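**1/** Waschküche, Haus Gullasel, Stand Juli. Ein paar Notizen zu Trikots aus Polyester, weil Sunee Meesuk gefragt hat, warum sich bei ihr die Rückennummern lösen. Kurzfassung: Temperatur und Reibung. Langfassung folgt.

**2/** Material: Sporttrikots sind meist Polyester, glatt oder Mesh. Die Faser selbst hält 60 Grad aus. Der Aufdruck hält das nicht. Flexfolie wird mit Schmelzkleber aufgepresst, und der wird bei wiederholter Wärme spröde. Also 30 Grad. Bei gestickten Nummern sind auch 40 vertretbar.

**3/** Auf links drehen, immer. Der Druck reibt sonst bei jeder Umdrehung an der Trommel und an den übrigen Teilen. Reißverschlüsse schließen, Klett schließen. Klett ist der häufigste Grund für gezogene Fäden im Mesh.

**4/** Sortieren: Rot wasche ich die ersten Male separat. Disperse Farbstoffe in Polyester bluten bei 30 Grad wenig, aber weiße Baumwollsocken nehmen auch wenig an. Gus Kincaid hat dazu eine andere Meinung und rosa Handtücher.

**5/** Der Korb steht bei mir auf dem Boden direkt vor der Maschine. Ovale Form, gelochte Wände. Die Lochung ist relevant: Verschwitzte Synthetik in einem geschlossenen Behälter riecht nach einer Nacht so, dass ein Waschgang nicht mehr reicht.

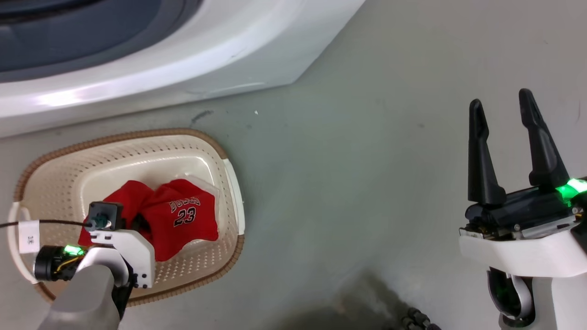

**6/** Bakterien setzen sich in Polyester hartnäckiger fest als in Baumwolle, das Fett bleibt an der Faser. Wenn nicht sofort gewaschen wird: Trikot aufhängen, trocknen lassen, erst danach in den Korb. Zusammengeknüllt liegen lassen ist die schlechteste Variante.

**7/** Dosierung: Flüssiges Colorwaschmittel, ich nehme 14 ml für eine kleine Ladung. Das steht so nicht auf der Flasche, gilt für weiches Wasser und leichte Verschmutzung. Kein Weichspüler. Der legt einen Film auf die Faser, das Gewebe nimmt dann schlechter Feuchtigkeit auf.

**8/** Gegen Geruch: 200 ml Haushaltsessig auf eine Schüssel kaltes Wasser, eine halbe Stunde einweichen, ausspülen, normal waschen. Nicht zusammen mit Chlorbleiche -- das gilt immer, nicht nur für Trikots.

**9/** Programm: Feinwäsche, Trommel höchstens halb voll, 600 Umdrehungen. Mehr Drehzahl bringt bei Polyester kaum Restfeuchte weg, drückt aber Knicke in die Folie. Ein geknickter Druck bricht später genau an dieser Linie.

**10/** Trocknen: Leine, weiterhin auf links, nicht in die Sonne. Im Keller bei 18 Grad dauert das bei mir bis zum nächsten Morgen. Trockner nein. Bügeln nein, im Notfall von innen mit Tuch dazwischen, niedrigste Stufe.

**11/** Nachtrag zu gelösten Ziffern: Wenn nur eine Ecke absteht, lässt sie sich mit Backpapier und Bügeleisen oft wieder andrücken. 2 Durchgänge zu je zehn Sekunden, dazwischen abkühlen lassen. Vorher an einer unauffälligen Stelle testen.

**12/** Frage von Sherif Hamdy, ob das auch für Trikots aus den Neunzigern gilt: mit Einschränkung. Alte Siebdrucke sind teils robuster als Folie, der Kleber alter Folien dagegen ist oft schon am Ende. Solche Stücke wasche ich von Hand, kalt, ohne Auswringen.

**13/** Imprägnierte Jacken sind ein eigenes Thema, dazu im Herbst mehr. Yamila Zapata hat mir ihre Messreihe zur Restfeuchte geschickt, die muss ich erst auswerten.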